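Storage and Sponge Tips: Which Ones Earn Their Keep

Posted Sep 9, 2022

Every household site has the same two dozen tips, copied from one to the next, and I have doubts about most of them. I've been trying a few since March in our flat in Dromville. Results below, such as they are.

Microwaving the sponge. Supposed to make it as good as new. Mine came out smelling of hot sponge. It may well have fewer germs in it, I have no way of telling, but the greasy feel was still there and so were the bits of onion. A pack of plain sponges is cheap. Cut each one in half before you use it, wring it out hard and stand it on its edge to dry. I get far more out of them that way than I ever did with the microwave.

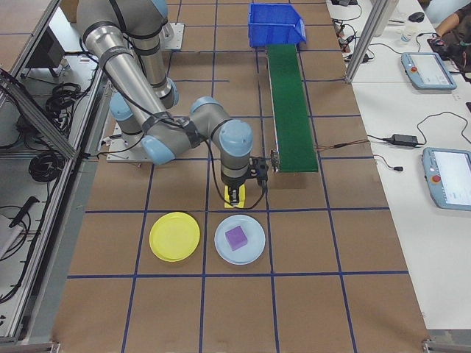
Vinegar and bicarb for the plughole. It fizzes, and I think the fizz is why people believe in it. Mix the two together and what you mostly have left is slightly salty water. For a slow kitchen sink I'd sooner take the trap off with a bucket underneath. Boiling water is no good if your pipes are plastic. Use it hot from the tap with washing-up liquid.

Stain sprays. I bought the Cudalura one, 700 ml, "lifts 1,000 stains". I would like to see the list. On turmeric it did nothing. On tea it did what washing-up liquid does. If you have a plastic plate gone orange from curry, leave it on a sunny windowsill for a day or two and see. It costs nothing and it worked on 2 of my 3.

Drawer dividers. Fine if your drawers happen to be the size the maker had in mind. Ours aren't. Cut-down cereal boxes do the same job, and you can throw them out when they get grubby. Masking tape along the bottom of the drawer, to mark where things go, also does the trick, though it is a pest to peel off after a hot summer.

Big plastic bins. I was against these. The Gurkness catalogue would have you buy one for every shelf and then a label machine to go with them. But a deep bin for the things that roll about, under the sink or in the bottom of the cupboard, is worth having. Measure at the rim, as that's normally the widest part, and remember the door hinges. 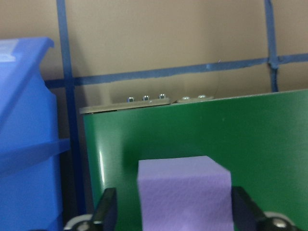
Blue plastic bin with a slanted rim and a ledge partway down.

Don't bother with lids. You'll only pile things on top of them. And wash a new bin before any food goes near it, whatever the sticker says.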